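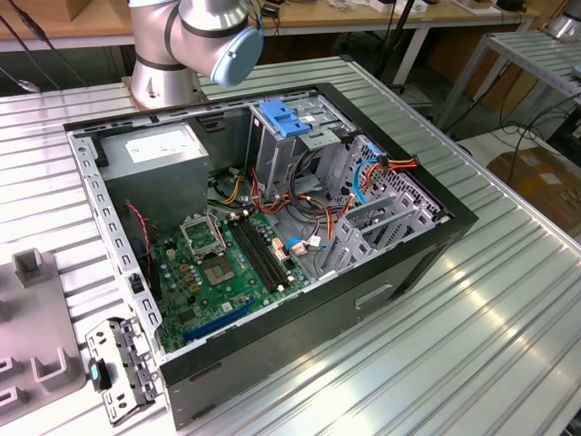

Progress Report to the Kavus Fund
Hullgate Oral History Project
February 11, 2013

Dear Mr. Castillo,

Thank you for your patience while we pulled this report together, and thank you again for the grant, which has carried us through a busy and very happy winter. You asked for a plain account of where things stand, so I will try to keep to that, though anyone who has sat in on one of our interviews knows how easily we wander.

When we wrote to you last, we had just begun knocking on doors in the streets behind the old Grulline cannery. We have now recorded 129 interviews with people who worked there, or whose parents did, or who simply grew up with the noon whistle. The longest ran well past supper and had to be finished on another evening — there was pie involved, and a great many cousins. The youngest person we spoke with remembers only the smell. The oldest started on the packing line at fifteen and could still name everyone who stood to her left.

Transcribing is slower than we hoped. We have 26 interviews fully typed and checked by the people who gave them, and we are learning to leave more time for that second step. Folks want to fix a date, or add a brother they forgot, or take out something unkind about a foreman, and we think they should be able to. I would rather be late than have someone unhappy with their own words.

In December we held a listening evening at the Javier Street library. We set out chairs for a small crowd and ended up borrowing more from the reading room. People also brought photographs, pay slips and union cards, and we have copied roughly 500 of these so far, with the originals all going home again with their owners.

Spending is close to plan. Travel came in low, postage came in high, and we would like your permission to move the difference over to transcription. The booklet of excerpts is drafted up to chapter 2, and I will send you pages as soon as they are fit to read. Do come and visit when the weather turns — several people have asked to meet you.

With warm thanks,
Trygve Boström
Project Lead

Related items
Listening evening: program and notes
How to share a photograph or document
Guide for new interviewers
Grulline cannery: a short timeline

Contact us | © 2013 Hullgate Oral History Project | Back to top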